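4.2 Wrapped sandwiches and the order of fillings
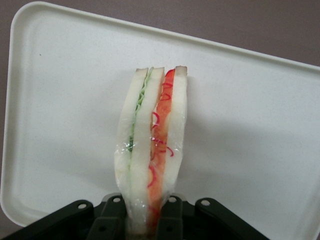 Figure 3. Toy sandwich, three slices of bread with two fillings, in clear film.

Packed lunches were the part of the study in which families differed most, and the part they had most to say about. Each of the 19 households was asked to talk through a weekday lunch from the bread bin to the bag, using toy food on a tray so that no one had to cook or waste anything. Most of the toy pieces were plain and were used without comment. The wrapped sandwich was treated differently. With the crusts turned towards the viewer, as in Figure 3, the order of the layers can be read straight across: bread, a thin pale green filling, bread, a thicker orange-red filling, bread. Adults tended to name the green layer at once as lettuce or cucumber and then disagree over the red one, which was called tomato by some and ham by others. We did not correct either reading, and the name given by the household is the one used in the transcripts.

The disagreement turned out to be useful to us. A parent who saw tomato in the sandwich usually went on to talk about wet bread, and what could be done to keep it from going soft before midday. A parent who saw ham talked about the fridge, the cool bag and how long the bag stood in a cloakroom. The two lines of talk rarely met in one interview. In the Wirnstead households, where ten of the interviews were held, wet bread came up before any question about keeping food cold. In the Treloar households the order was the reverse. The school at Treloar had written to parents about cool bags in the previous term, and several of them mentioned the letter.

Wrapping was the second subject. The toy has its film already on, drawn close over the bread with creases down the sides, and the children often tried to pick at it. Their parents used it as a way into what they did at home. Four kinds of wrapping were named: film, foil, a lidded box and a washable cloth. Film was the commonest in what people said they used, but it was also the one they were least happy to admit to, and it was often followed by a remark about meaning to buy boxes. One father at Wirnstead said he had bought the boxes twice and that both sets were still somewhere in the school. A grandmother who packed lunches for three children said film was the only thing that kept a triple-layer sandwich together in a bag with an apple in it, and that she had no plans to change.

The third slice of bread needs a short note. In the pilot sessions we used a sandwich with two slices only. Households built their account around a single filling, and butter or spread was hardly mentioned. With three slices there are two fillings to account for, and the adults began to explain which one went where. Nine households said that they would not make such a sandwich for a child, either for the amount of bread or for its height, and went on to describe what they would make instead. We have kept these answers in the main set. They contain some of the fullest descriptions of ordinary practice that we collected, including the use of the end crust, the spreading of butter to the edge and the cutting of the sandwich before or after it is wrapped.

Cutting was coded separately by Lawal Ajayi and Chiamaka Ogbonna, who worked from the transcripts and did not attend the interviews they coded. Triangles and rectangles were treated as different answers. "In half" with nothing further was coded as unspecified unless a hand movement had been noted by the interviewer. Where the two coders differed, the passage was read again by both and a joint code entered. Most of the differences concerned households in which one adult cut and another wrapped, so that the account changed hands part of the way through.

A limit of the method should be stated. Toy food does not tear, leak or go stale, and a household that manages these things by touch may have little to say about them when the bread cannot be pressed. We tried to allow for this with a follow-up call in October, in which the person who usually packed the lunch was asked what had gone into the bag that morning. The calls were short. The fillings named in them were plainer than those named at the tray, with cheese alone the most frequent, and two fillings in one sandwich were mentioned by only two households. Section 4.3 sets the two accounts side by side.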